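Chapter 6
Teaching a Small Car to Stay on Its Side

Welcome to the part of the book where things start to move! Up to now your club has built the Uvik kit, wired the two motors and made the lights blink. In this chapter the car gets its first driving rule, and you get to chase it down a hallway.

You will need the finished car, a roll of tape, and 200 pictures of streets from the Wuvthorpe set. The full set holds more than 2000, so save the rest for Chapter 7.
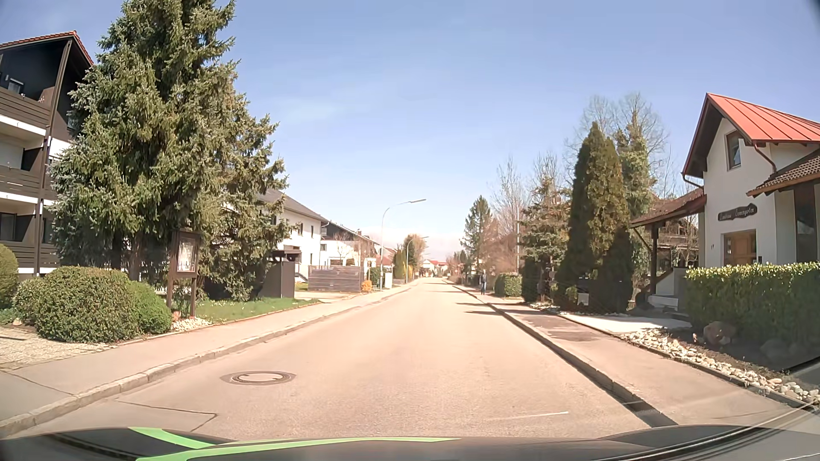

Lane keeping sounds easy until you try to write it down. Most teams begin with "find the line in the middle and stay right of it," and on a taped gym floor that works great. Now try your rule on a street like this one, which has no center line at all. What else could the car use? The curbs are a good start, but look how the one on the right has a dark, shaded side while the left one is pale stone. And those thin tree shadows reaching onto the road can fool a program that only hunts for dark edges (ours fell for it every single time!).

By the end of the chapter your team will have a rule that uses both edges of the road, and you'll test it on the Skivness course, all 13 turns of it. Keep your notebook open. Write down each rule you try, even the silly ones, and mark where the car left the track.

6.1 Finding an Edge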